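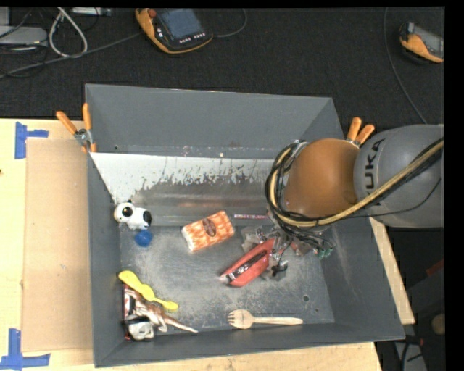

Stepan Melnychuk
Graduate student, Department of Product and Material Design
December 23, 2025

Binding and Paper Choices for a Material Sample Book: Project Report

1. Scope

The project set out to produce a short-run book that holds physical samples next to printed process notes. The client was Muvel, a surface design studio in Pleltitz, which wanted a record of its work with pressed flax and recycled wool felt. The brief allowed one semester, starting in April with a review of the studio archive and ending with a bound proof.

2. Source material

The archive held 1361 swatches, most of them unlabeled. Swatches without a recipe card were excluded, as were duplicates and anything thicker than 4 mm. This left 303 candidates. The studio then chose 48 for the book. Each was cut to 60 by 90 mm with a steel rule die.

3. Binding tests

Three structures were tested: glued perfect binding, sewn sections with an exposed spine, and screw posts. All dummies used the same 170 gsm uncoated stock from the Raklow mill.

Perfect binding failed first. With samples mounted on every second leaf, the fore edge was 11 mm thicker than the spine and the glue line cracked when the book was opened flat. Compensation stubs reduced the difference to 3 mm but added a third to the binding time.

Sewn sections opened well. The weak point was the fold, where the heavier felt samples pulled on the thread. Moving the samples 15 mm toward the fore edge solved this for flax and only partly for felt.

Screw posts were the most durable. They also let the studio replace a worn sample without rebinding. The drawback is that pages do not lie flat near the spine, so the inner margin was widened to 32 mm and the text column narrowed to match.

4. Mounting

Double-sided film held flax without visible change. On felt it released after several days under light bending. The final version uses a die-cut window with the sample held between two leaves, glued on three sides. Samples can be touched from the front only. Kostiuk, the print shop that made the proof, asked for a 2 mm tolerance around each window, and the drawings were revised accordingly.

5. Cost

The quoted run was 3000 copies. At that size the sample cutting alone exceeded the budget, and there was not enough felt from the original batches. The revised quote covers 2286 copies, with 12 of the 48 samples replaced by full-size photographs. Unit cost dropped by 18 percent.

6. Open points

Color shift between the printed swatches and the real ones has not been measured under daylight. The cover board warped slightly in the second proof; grain direction is the likely cause and will be checked with the next delivery. Page numbering for the replaceable leaves still has to be agreed with the studio.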